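Amateur Soccer Help > Registration and Eligibility

Old club still has my husband on its books, can he sign for a new one?

Asked by Ritu Chaturvedi, 7 January 2018

Hello everyone, I hope this is the right section. I have read back through a good many of the older threads and found plenty about kids moving between travel teams, and very little about grown men who stopped playing years ago and have suddenly decided they miss it, so please forgive me if it has come up before.

My husband Bhupendra played Sunday soccer for a club called Stergate for most of his twenties. He was a left-sided midfielder, never a star, but he turned up in all weathers and he still talks about a cup game in Lendine as if it happened last week. Then came work, then our two children, and then a bad ankle, and he drifted away without ever telling anyone he was finished. There was no farewell game or anything like that. He just stopped answering the phone when the manager called on Saturday nights, which I told him at the time was not very nice.

Last August a man he works with talked him into coming along to train with Cevis, who have a team in the over-35 division of the same league. He loved it. I can't tell you how much happier he is around the house, even when he can barely get down the stairs the next morning. He trained with them all through the fall and they finally asked him to sign on for the second half of the season.

So we filled everything in one evening after dinner, with the kids supposedly in bed. 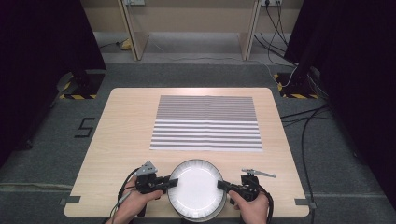

He signed the player form, I checked it over (I am the one who reads the small print in this family), and the Cevis secretary sent it in the next morning. Four days later it came back refused. The note said "player 2535 holds active registration, Stergate" and nothing else. 2535 is apparently the number on his old player card, which he swears he threw out when we moved.

How can it be active? He has not kicked a ball for them in all this time. He hasn't paid them anything either, as far as either of us can remember. I thought these things ran out every season. The Cevis secretary is a lovely man but new to the job, and he thinks we need a transfer form from Stergate. The trouble is that Stergate seems to have changed its whole set of officers since then, and the email address on the league site bounces.

My questions, then. Does he really need Stergate to release him? What do we do if we can't get hold of anyone there? And is there any danger of Stergate asking for old dues or fines before they'll let him go? He has a nagging memory of a yellow card fine from his last season that may never have been paid, and it is making him very sheepish about calling anybody.

There is a game against Bhatia coming up that he has his heart set on, so anything you can tell me would be so welcome. Thank you for reading all of this!

Ritu

3 answers

northend_keeper

Just play him. Refs in over-35 never look at the cards, they count 11 shirts and blow the whistle. I played half a season under my brother's name once.

oldmanfullback (accepted by the asker)

Hi Ritu, and welcome. First of all, please don't do what the gentleman above me suggests. I was a team secretary for longer than I care to remember, and playing an unregistered man is the one thing that can really hurt you. If the other side puts in a protest, Cevis lose the points and your husband most likely gets a suspension before he has even started. It would be a miserable way to come back to the game, and the fine would land on that lovely new secretary of theirs.

Now for the better news. What you're describing is very common, and it usually comes down to how the old records were moved over. A lot of leagues used to keep everything on paper, and when they went online somebody sat down and typed in the whole drawer, including men who had long since hung up their boots. Unless a club marked a player as left, he went in as current. Then each year the club officer clicks "renew all" at the start of the season because it is so much quicker than going down the list name by name. I did it myself, I'm sorry to say. We had a center half on our list who had moved to another state and I was renewing him every summer like clockwork.

So yes, on paper he probably is a Stergate player, and yes, as things stand the league will want him released. But you don't necessarily need Stergate to do it. Most leagues have some kind of dormant player rule, where a man who hasn't appeared on a team sheet for a full season or longer can ask the registrar directly to be taken off. Look in your league handbook for words like "dormant," "lapsed" or "inactive." In ours it was tucked away at the back, after the bit about corner flags, and I only found it because I was looking for something else.

What I would do in your place is this. Have your husband write a short note to the league registrar himself. It should come from him, because registrars can be a bit touchy about wives, mothers and new clubs writing in on a player's behalf, however well meant. He gives his full name, date of birth, the card number they quoted and the season he last played, and says he'd like his registration with Stergate ended so that he can sign for Cevis. Ask the Cevis secretary to send the same form in again with the note attached. Keep a copy of everything, and put the date on the copy.

While you're writing, by all means try Stergate too, as a courtesy. If the email bounces, look at the fixture list and see where their next home game is. Somebody in a tracksuit will be there with a bag of balls and a clipboard, and nine times out of ten he will know who handles the forms. I settled a whole transfer that way on a touchline in the rain, and got a cup of tea out of it as well.
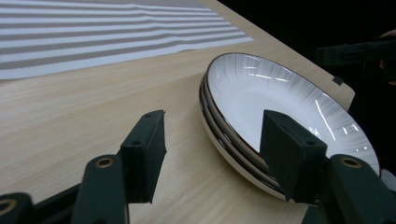
Plates and a striped mat on the table

On the money side, I wouldn't lose any sleep. A club can generally only hold a player back over dues if it told the league about the debt at the time, and it's very rare that anybody bothers over one season's subs. The yellow card fine is a slightly different matter. In most leagues the club is billed for it and then collects from the player, so if it was ever owed to the league, Stergate paid it years ago. If it still bothers him he could offer to settle up when he talks to them. It'll be a small sum, and he may want to play against those fellows someday and be able to look them in the eye.

As for the Bhatia game, do check the cutoff. Many leagues want a player's papers cleared a set number of days before he can appear, and it's no good having the approval come through on the morning of the game. If it's too tight, let him go along anyway, carry the water and run the line. He'll get to know everybody, and there will be another game after it.

Please do come back and tell us how he gets on. And tell him to warm up properly! That ankle won't have forgotten.

wingback_mo

Agree with the long answer. One small thing to add, check the spelling of his name and the birth date on the old record when you write. I had a case where the refusal was for another player altogether with the same last name, and we spent weeks chasing a release we didn't need. Card numbers also got reused in our league at one point, so I had 356 and so did a goalkeeper from across town. If he really did throw his card out, ask the registrar to read back what they have under that number before he signs anything. Also I think over-35 sometimes has its own registrar, separate from the open divisions. Ours does. Not sure about yours.

Comments on the accepted answer

Ritu Chaturvedi: Oh, thank you so much, this is such a kind and thorough reply. I found the rule! It's called "lapsed players" in our handbook and it's one full season with no appearances, so he is well past it. Bhupendra is writing his note tonight, in his own words, and I have promised to keep my pen to myself except for commas. The cutoff for Bhatia is 2 days before the game, which sounds possible if the registrar is quick.

oldmanfullback: Delighted to hear it. Have the secretary call as well as write, a friendly voice does wonders with registrars.

Ritu Chaturvedi: Will do. And wingback_mo, we will ask them to read the record back, I would never have thought of that. There was another Chaturvedi in the league at one time, a cousin of his who played in goal for Lendine.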